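Section 4: Setting up the puzzle station

The puzzle station takes one tray puzzle at a time. Read this section through once before putting anything on the table.

Before you start

You will need:
the printed cover mat
one tray puzzle with all its pieces
a soft dry cloth
a shallow box for loose pieces, no deeper than 70 mm

Laying the mat

1. Clear the tabletop and wipe it down. Crumbs under the mat leave bumps, and a tray will rock on them.

2. Unroll the mat with the printed side up. If it has been stored rolled, leave it flat for some 20 minutes before use. Do not fold it to take out the curl.

3. Smooth the mat from the middle toward the edges with the flat of your hand.

4. Check that the long sides run parallel to the table edge. Where the mat is longer than the table, let the extra hang at the front.

Note: The marble pattern is printed, and its lines are not guides for placing the tray. Use the table edge.

Placing the tray

5. Set the tray flat on the white marble-patterned part of the mat. The flower border and the pieces are both brightly colored, and loose pieces are easier to find on white than on a dark background.
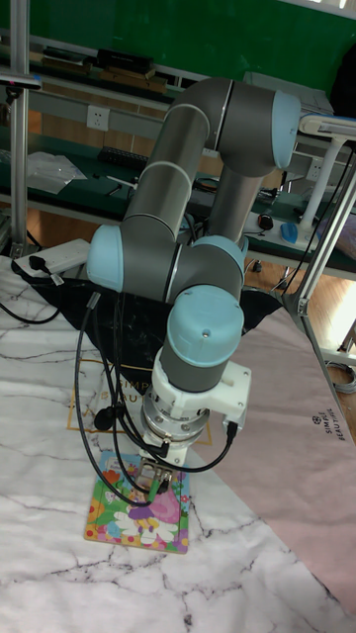
6. Keep at least 150 mm of clear mat on the side where you will put the pieces down. A tray pushed too close to the edge gets knocked with an elbow sooner or later.

7. Press lightly on each corner of the tray. If one corner lifts, take the tray off and smooth the mat again. A tray that has warped in storage should be laid under a few heavy books overnight.

Caution: Small parts. Puzzle pieces are a choking hazard for children under three. Count the pieces back into the tray before leaving the table.

Taking out and replacing pieces

8. Start with the pieces along the upper edge of the picture. They have a straight side against the border, and they go back in easily.

9. Lift each piece straight up. Tilting it bends the tab and, after enough times, splits the printed layer.

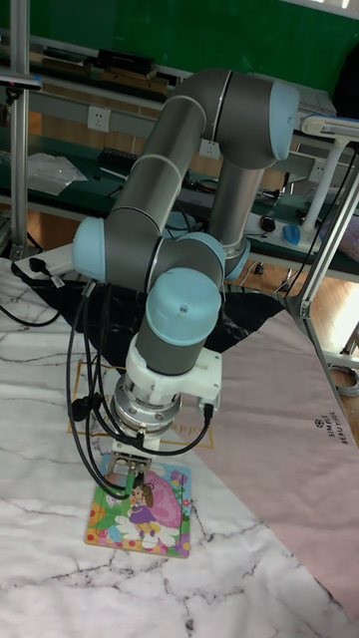 10. Lay the pieces face up on the mat, or in the shallow box if space is short. Don't stack them.

11. To replace a piece, line up the straight side first, lower it, then press with one finger until it sits level with its neighbors. If it stands proud, take it out and look for grit in the recess -- do not force it.

Note: Yanti Latuheru, who tested the Zadard trays for this guide, found that a tight piece usually belongs one place over. Try that before sanding or trimming anything.

Clearing the table

12. Put the finished puzzle away flat, picture side up. The storage shelf holds trays up to 195 mm deep.

13. Wipe the mat with the dry cloth, working across all three colors of the print. For sticky marks use a barely damp cloth. Spray cleaner dulls the pink first.

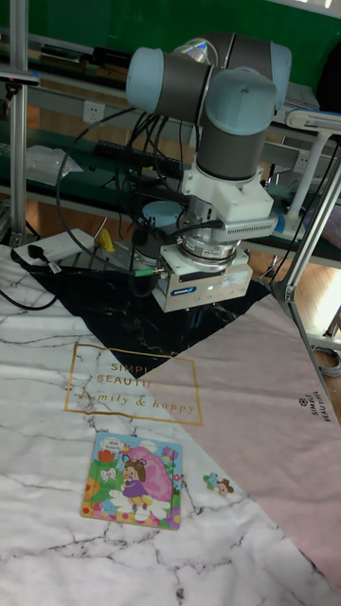

14. Leave the mat in place if the station will be used again the same day. Otherwise roll it with the print facing out and store it upright.

Replacement parts

Single pieces cannot be ordered. For a new tray or mat, write to Sabina Halás at Malledano and give the puzzle name as it appears on your order slip.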